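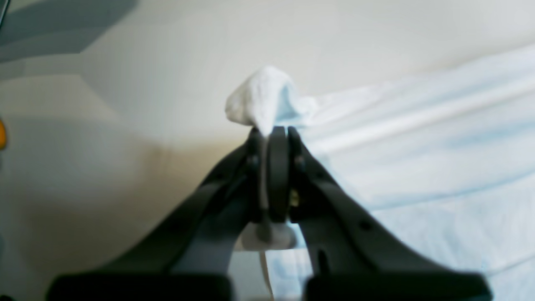

Davoud Ebrahimi
Blogger, reluctant queuer

11 May 2026

The pistachio is back, and so is the queue

Salehi has put its summer flavours up on the board early this year, which means I have already been twice and it is only spring. The saffron and pistachio has returned after a year away. So has the 5pm queue, which on my last visit went past the chemist and had started to annoy the people at the bus stop.

A scoop is still served in a cone that would struggle to hold a marble. I asked for two scoops and got something closer to one and a lean. I ate it on the wall outside in seven minutes, most of them spent licking my own wrist.

The new one is sour cherry and black pepper. My friend Siamak Arabzadeh had it and went quiet for a bit, then said it tasted like a cough sweet with opinions. He finished it, mind you, and then he finished mine.

There's talk of a rosewater sorbet in August - I'll believe it when I see it on the board. They promised us fig last summer and we got vanilla.

Cash or card, no dogs inside, and the toilet is still out of order.

Filed under: Ice cream, Eating out
5 comments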